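April 2019, bench notes, kitchenware sorting

Picking up where the March pages leave off. The shelf by the sink is still the sorest subject in this workshop, and I have finally given a whole afternoon to it, which felt like an indulgence until I saw how much of the stuff on it we use every single day and can never find. Most of it is plastic, some of it is from the old Arkow order, and a fair bit has no history at all that I can discover.

I started with the food containers, because they take up the most room and give the least back. The big frosted one is my favorite of the lot (I will admit to having favorites). It has nice soft corners, a good broad face you can get a label onto, and a bit of faint printing low down on the side that I have never managed to make sense of. I would like it to become the home for the tea and sugar things, with the Bakos tub going back to holding screws, as it always should have.
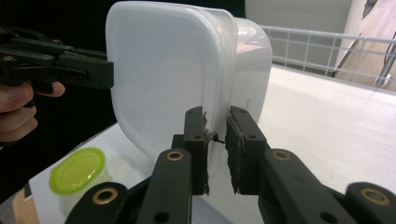
Tea and sugar should not share a box, came the objection from the other bench, and whoever lives with the result will be picking tea dust out of the sugar until summer. A fair point, and I have written it down here so that I can't pretend later that I wasn't told. So: tea in the big container, sugar in a jar with a proper lid, if one can be found. I asked for 2 jars on the next Romow list, order line 744, in case the first gets broken the way the last one did.

Next came the question of what to do with the dishes, which have been living in a leaning stack that makes me nervous every time I reach past it for a cup. My idea is to give them the white wire basket, the one with the flat shelf panel across the top part. Bowls can sit up on the panel and plates go down on the basket floor, and because the sides are only wire grid you can see what's in there without lifting anything out. I got the green plate and the square white bowl out first to try the sizes against it.

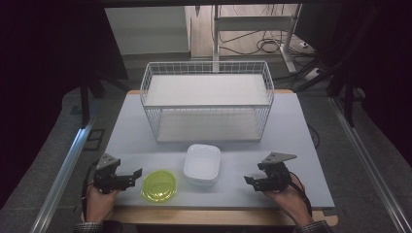 The other thing I like about the basket is that it can be carried to the sink whole, dishes and all, and carried back again. It does want a bit of felt under it, though, since I don't trust bare wire on that tabletop. There is a roll of felt in drawer 11, or there was in March.

Still to do: label for the tea container, felt, jars, and ask whether anyone wants the Clustora lids before I put them in the giveaway box. They fit nothing we own.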